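**Tooling notes: pose tracking in Maser**

The July release of Maser changes how we line up hand-held gripper recordings with the head camera. Until now the two streams were matched by timestamp alone, and any drift between the clocks went straight into the training data. Pin-yu Chung rewrote that step over the spring. It now looks for a printed marker in both views and solves for the offset before anything else runs.

We tested it on 1236 recordings from the Mirness set. The old code passed 839 of them. The new code passed more, and most of what it still rejects has the marker out of view for the first few seconds.
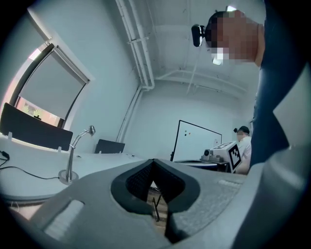 The other change is in the filter. Wide lenses on the gripper pick up a lot of ceiling and wall, and plain white surfaces give the tracker very little to hold on to. Maser now weights features by how long they survive, and drops any that last fewer than 4 frames. Plain rooms still do worse than cluttered ones.

Old config files will load, but the `sync_mode` key is ignored and you'll get a warning. If you keep your own fork of the planner, rebase it on the Mohmand branch first. Face blurring is a separate pass and hasn't changed.

Known problem: exports fail if a session has more than 3 cameras. Pin-yu has a fix in review.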